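Right, thread time. Can a machine take an old desktop PC apart yet? I've been chewing on this all week and I'm far too excited to keep it to myself! (1/7)

People always ask me about laundry and dishes. Fair enough, but I reckon the repair bench is a better test. Small parts, tight corners, cables flopping about everywhere you want to reach. (2/7)
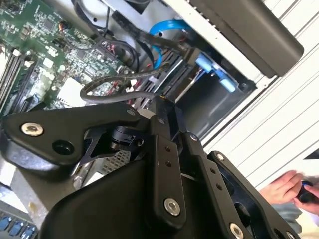 Cables are the bit I'd lose sleep over. A screw stays where you left it. A cable gets nudged and now it's lying across the very thing you wanted to grab. My lot at Wasine refurbish 3000 machines a year and we still swear at them daily. (3/7)

Then there's the processor and the memory. Lift them out, set them down somewhere sensible, don't bend anything. I love a proper parts holder for this, every piece with its own place (my bench at home could learn a lot). (4/7)

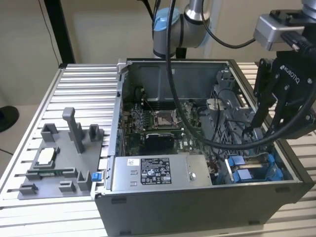
And no two cases are alike! We had 2 pallets in from Gadton last December and the latches were different on nearly every model. A person shrugs and has a feel around. A gripper needs something good to get hold of. (5/7)

Which is why I've got such a soft spot for drive caddies. A nice long handle, a straight pull, connectors at the end. If you want a first job for a robot in a shop like ours, I'd start there. (6/7)
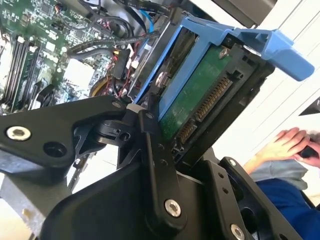
So, is it ready to do the whole job alone? I'd say no. Would I hand over the drives tomorrow and keep the fiddly cables for myself? Oh yes, and I'd make the tea while it worked. Tell me which chore you'd give away first! (7/7)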